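Mendmont task chair, black

Office chair with a padded seat, two padded armrests and a tall mesh back. Fits a desk or an ordinary dining table. Width 77 cm, height 124 cm at full extension. Spare parts from Jutisach — order code 992.

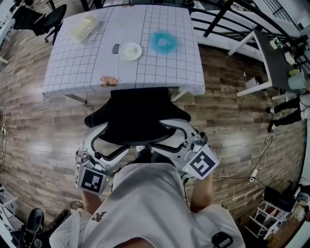

Black seat, near the table with the checked cloth.

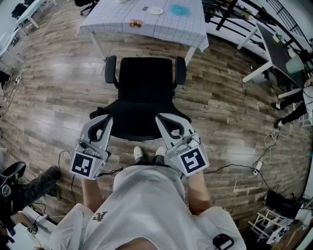
Brynhildur Dalsgaard writes that hers rolls well on floorboards but she'd like the armrests a bit lower. Rated to 100 kg. Colour: black only.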